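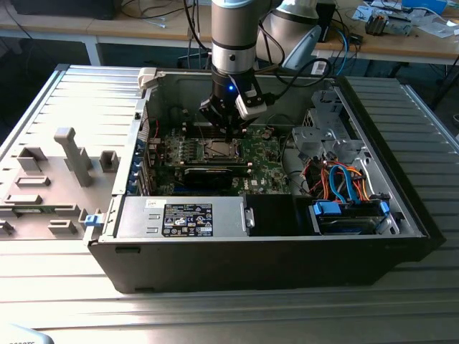 6/12/22

I finally did it! After 2 winters of saying I would, I signed up for the beginner bread class at Sorrentino, the little bakery on the corner by the Kovport ferry dock, and I have been baking like a maniac ever since.

The class ran 3 evenings and the teacher was Malathi Unnithan, who has the calmest hands I've ever seen. She had us start with a plain white loaf, 500 grams of flour each, and no mixer anywhere. I kept adding flour because the dough stuck to everything (me, the bench, my sleeve) and she kept quietly taking the flour away from me. Wet your hands, she said. Leave it alone for a while. So I left it alone, and when I came back it had turned into this smooth, stretchy thing that I could pull thin enough to see light through. I may have yelled.

The second evening was rye, which I always thought I hated. Turns out I hated the bagged stuff from the supermarket. Rye dough is more like mortar, you don't knead it so much as push it around with a wet spatula, and then you have to wait a whole day before cutting it. I made it to lunchtime.

My starter is now living on top of the fridge in an old pickle jar. I named it Zorkmont, after the town where my grandmother grew up – she baked every Saturday of her life and never wrote a single thing down, and I would give a lot to ask her how she got that dark crust. My best guess is a very hot oven and a pan of water on the bottom shelf. I've tried it with 200 ml of boiling water poured in right as the loaf goes in, and it's close! Not the same, but close.

Things I've learned at home so far: my oven runs cold on the left side. A shower cap makes a great bowl cover. Rice flour in the basket stops the dough from sticking and regular flour does not, no matter how much you use. Also, my neighbors will take all the bread I can make, even the flat ones.

Next up is the seeded loaf from the Grallgate market, the one with the sunflower seeds all over the outside. Malathi is teaching a follow-up class in January and I've already put my name down. If you have a good seeded recipe, please send it to me, I'll try anything with a crust on it.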